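August 17, 2025

**1/** A thread on learning Hungarian in your fifties, in Lekgate, on Thursday nights, in a room above a carpet shop. I've been at it since January. I can now order a coffee and apologise for it.

**2/** People ask why. I used to say "for the grammar", which got me out of the conversation quickly. The truth is that the Italian class was full and I'd already paid for parking.

**3/** Our teacher is Ilona Vörös. On the first night she wrote her name on the board as Vörös Ilona, surname first, and three people spent the whole term calling her Vörös. She answered to it. I think she was seeing how long it would go on.

**4/** The textbook is from 1982. Everyone in it works in a factory or is on the way to a factory. There is one chapter on holidays, and it's mostly about the train.

**5/** Week two was food and drink. Bread is kenyér, milk is tej, cheese is sajt. Tej is pronounced more or less "tay", so for a fortnight I stood in my own kitchen offering people tea and handing them milk. My wife has asked me to stop practising at breakfast.

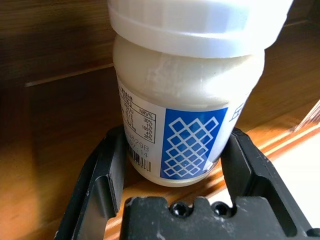 **6/** There is also an app called Esa, which sends me a notification if I miss a day. The notification is a sad owl. I've been married a long time and have still never been made to feel as guilty as I have by that owl.

**7/** Good news for beginners: no grammatical gender. There isn't even a he or a she, it's just ő for everybody. I told the pub this as if I'd arranged it personally.

**8/** Bad news for beginners: everything else. Where English puts a little word in front, Hungarian puts a little ending on the back, and the ending changes its vowels to match whatever it's been stuck to. In the house is a házban. In the garden is a kertben. Same ending, different hat.

**9/** And then the verbs. I see *a* dog: látok. I see *the* dog: látom. I see *you*: látlak. I have been seeing dogs incorrectly for seven months.

**10/** My favourite so far is szekrény, cupboard. Once you have cupboard you get the fridge for free: hűtőszekrény, cooling cupboard. Books live in a könyvszekrény. A shelf is a polc. Give me a room full of storage and I'm practically fluent. Ask me how I feel and I'll tell you where the books are.

**11/** A handkerchief is a zsebkendő, a pocket kerchief, and so is a tissue, made of paper or otherwise. Hay fever season did wonders for my vocabulary. I said zsebkendő so often in June that Ilona gave me a tick for it.

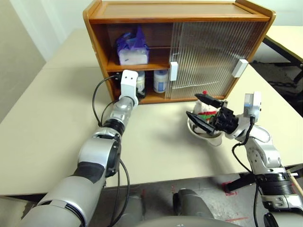
**12/** Leopold Eder replies that German does exactly the same thing, that the fridge there is a Kühlschrank, cool cupboard, and that I'm being dazzled by something his language does before lunch. Noted, Leopold. I did German at school for five years and came away with the word for ashtray.

**13/** Now, telling the time. I need to warn you all about telling the time.

**14/** Fél nyolc looks like "half eight", and it does mean half eight. But it means half *of the way to* eight. So, half past seven. A British person hearing half eight turns up an hour late, quite pleased with himself for having understood.

**15/** This is how I missed the main course at the end-of-term dinner. Marcelino Miranda had saved me a roll. Marcelino already speaks four languages and is doing this one, he says, to relax.

**16/** (Leopold, before you type: yes, I know, German does that as well.)

**17/** It gets worse at the quarters. Negyed nyolc, "quarter eight", is quarter past seven. Háromnegyed nyolc, "three-quarters eight", is quarter to eight. I can see that it's logical. I've drawn it out as a cake. I still have to stop walking in order to do it.

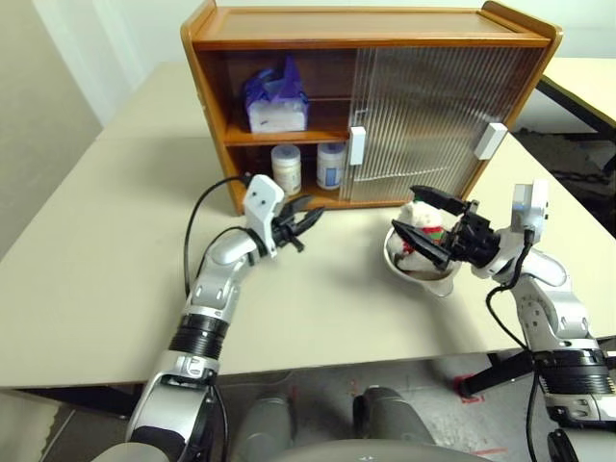
Numbers, on the other hand, are a treat. After a number the noun stays singular, so it's one apple, two apple, twenty apple. My confidence in this area is very high and I try to bring apples into most conversations.

**18/** First real outing: the Szekeres bakery in Imevgate, which does a proper poppy seed roll. I'd rehearsed in the car. I said good morning, I would like two roll please, and the young man behind the counter said "Sorry mate, I'm from Hull."

**19/** His manager came out from the back, though. Csaba Illés, very patient. I did the whole speech again. He said something long and warm, of which I caught "good" and "why".

**20/** I also said szia when I arrived, meaning hello, and szia when I left, meaning goodbye, which is allowed. Then he called "helló!" after me as I went out of the door, meaning goodbye, and I turned round and went back in. We looked at each other for a bit. I bought a third roll.

**21/** Barnabás Lakatos, who has followed this account since it was mainly about allotments, wants to know if I've reached the conditional yet. No, Barnabás. I would like to have done. I don't know how to say that.

**22/** Ilona's advice for the summer was to talk to somebody every day, even badly. Since the dog doesn't mind which conjugation I see her with, we've been getting on well. She knows ül (sit) and gyere (come), and ignores both, as she does in English.

**23/** Class starts again in September, same room, same smell of underlay. There are spaces. The Italian lot are full again. Fél nyolc sharp, so work it out.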